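Is a benchtop Hall probe gaussmeter worth it for mapping a 70 mm electromagnet gap?
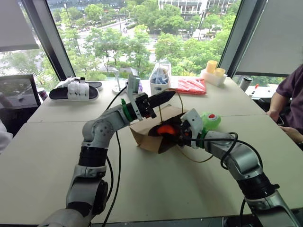 2 min read

Posted November 22, 2020 in Magnetics and Low Field Measurement

coilwinder_jo

We have an old electromagnet with 70 mm pole faces and I need a field map across the gap before I trust any sample data from it. A dealer is offering me a used Stelura gaussmeter with a transverse probe. The sheet claims 50 ppm accuracy. I don't believe it. The cal sticker is missing and the dealer says Hall probes "don't drift."

My readings with a borrowed meter changed depending on how long the magnet had been on, and I can't tell if that's the probe, the supply or the iron. Would you buy the Stelura, or is there a cheaper way to get a number I can defend? I'm working between 0.1 and 0.8 tesla.

mu_nought

"Don't drift" is a sales line. Hall sensors change with temperature, both in sensitivity and in zero offset, and a good meter corrects for that only if it has a temperature sensor near the Hall element and a decent table behind it. Ask for the original calibration data for that exact probe. If the serial numbers on probe and meter don't match the paperwork, the accuracy spec means nothing.

I'd also be suspicious of 50 ppm on its face. Check if that is resolution. Sellers mix the two up all the time, and sometimes I think they do it on purpose.

For your warm-up problem, log three things together: coil current, probe temperature and field. Measure the current with a separate shunt, never the supply's front panel. If current is flat and probe temperature is flat but field still moves, look at the yoke and the gap, which can shift as the coils heat. Then cycle the magnet to full current and back a few times before each run so you always come up the same side of the hysteresis loop. Most "drift" I get asked to look at is somebody approaching the setpoint from a different direction.

Also check the angle. A flat probe tilted 4 degrees reads low by 0.24 percent, and hand-held probes are easily that far off. Clamp it to a nonmagnetic stage, rotate for the maximum, lock it.

ginting_owner

Just get the Ginting, mine has worked fine for years. Never had it calibrated and never needed to.

slowramp

How would the poster above know it's fine?

If you want a number you can defend, rent or borrow an NMR teslameter for a day. It measures a frequency, so the sensor temperature hardly matters. It does want a uniform field, so use it at the center of the gap only, then map the rest with any stable Hall probe and scale to that point. At 0.8 T the proton line is near 34 MHz. Check the probe range first, as one probe may not reach down to 0.1 T.

I paid 169 dollars for a used Zurno meter and do it this way. I wouldn't quote its absolute reading to anyone, but it repeats well over an afternoon.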